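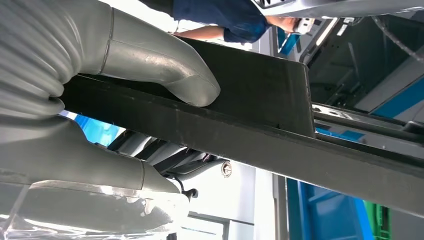
I finally got back out on Honosden Lake this May after skipping pretty much all of last season, and oh boy, did my hands forget everything. Casting came back fine. Rigging a soft plastic worm, though? I mangled so many of them before I even got a line wet. My trouble is that I squeeze. I grab the worm like it owes me money, it bends, and the hook comes out the side where it has no business being. What fixed it for me was a gentler grip from above and below, pretty much what those two rounded gray fingertips are doing with that long dark flat thing, one tip pressing on the top face and the other coming up underneath. Hold the worm like that, close to where the hook goes in, and it stays straight while you thread it.

3 min read

So, the lake. Honosden is 475 acres, most of it shallow and weedy, and the bass push up into the north end when the water warms. I launched the kayak from the gravel ramp (still has that nasty pothole on the left, still filled with water so you can't tell how deep it is until your tire finds out) and paddled along the reeds toward Jorncombe Cove. There was mist coming off the water and one very grumpy heron who moved down the bank every time I got close and then acted like I was following him. I sort of was.

I was throwing a weightless worm on 6 pound line, which is lighter than I should be using around weeds, and I know it, and I'm going to keep doing it. I love how it casts. You flick it out next to a stump, let it sink, watch the line and try to keep your hands off everything. The first hour was nothing but sunfish tapping the tail. Then the line just started walking sideways, nice and slow, and I set the hook and had a good bass on for maybe ten seconds before my drag locked up tight and the line popped. I said a word. The heron left.

That was the reel's fault, by which I mean it was mine, because I put it away dirty two summers ago. It's a Hegazy, the 2000 size, and I bought it used from Gwilym Kemeys back when he was clearing out his garage. He told me then to open it up once a year. I nodded very seriously and never did it.

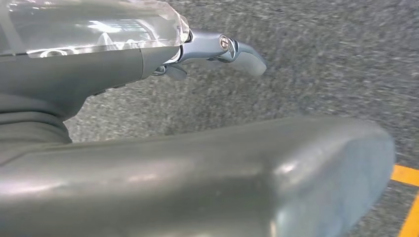
I spent that evening at the kitchen table with the reel in pieces on a dish towel, and it was gross in there. Old grease the color of coffee, grit in the bail arm, one drag washer stuck flat to the next. My one big tip if you're doing this for the first time is to use a screwdriver that fits. The bail arm on mine pivots on a little silvery slotted head, a lot like the one at the base of that long curved upper finger, and a slot like that chews up fast if the blade is too narrow. I know this from the other side of the reel, where I used the one from the junk drawer. Press down firmly, turn slowly, and if it won't budge put a drop of oil on it and go make a sandwich.

I wiped the washers clean, put a tiny bit of drag grease on each one and laid them back in the same order they came out. I also took a picture with my phone at every step, and I needed every single one of those pictures. When I pulled line off the spool afterward it came out smooth, with no jerking at all. Gwilym got a text at 10 p.m. with a video of me just pulling line off a reel. He sent back a thumbs up. A little cold, I thought!

The next trip went a lot better. I caught 3 bass, all from the shady side of Jorncombe, the biggest one hiding under a dock I had already cast to twice. It ran straight for the weeds and the drag gave just enough, and I got my thumb on its lip and let it go right there beside the boat. I'm hoping to try the Stanach River next, below the old bridge, if the water ever comes down. I've never fished moving water from the kayak, so if you've got anchor advice, leave me a comment, please. I also need a new dish towel.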